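Gripper keeps pulling the bottle over when it opens (student project)
Posted by Zbigniew Sobczak, 10 September 2020

Our team is doing the Burgate student challenge. The task is to pick up a 500 ml drink bottle by the top, move it and set it down standing. In August we ran 23 trials and the bottle fell over in nearly half of them, always when the fingers opened. We grip at the cap and neck with a two-finger gripper. 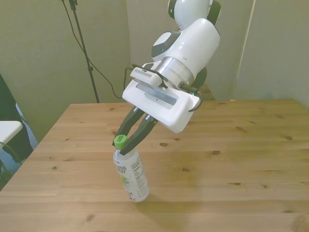 I have tried a slower approach and it made no difference. Grip force is at the default. The place height is the same number as the pick height. Is this a force problem, or do we need different fingers? We can't change the bottle, it's in the rules.

Urszula Rutkowska
Check your release before you buy anything. Two things to look at.

If one finger lets go before the other, the bottle gets a push at the top, where it tips easiest. Open the first 2 mm very slowly, wait a second, then open the rest. Don't start the upward move until the gripper reports it is open.

Also check the place height. If the bottle slips a little in the grip, the pick height is wrong by the time you put it down. Lower until you feel contact and stop there. If the rules let you grip lower on the body, try that too.

For the runs that fail, have the arm go up and hold, fingers open, so you can mark where the bottle ended up. If it always lies in the same direction, suspect the fingers.

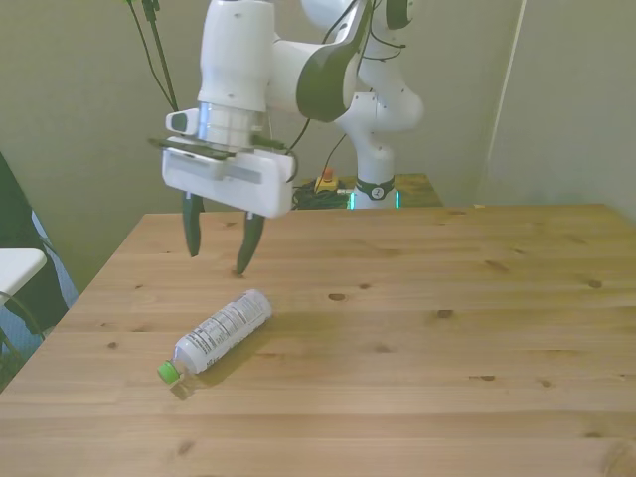 Berhe
replied 23 days ago

Our club had this with a Werkix gripper. We put rubber tape on the tips and it got better. Not sure why. Might be worth a try, it's cheap.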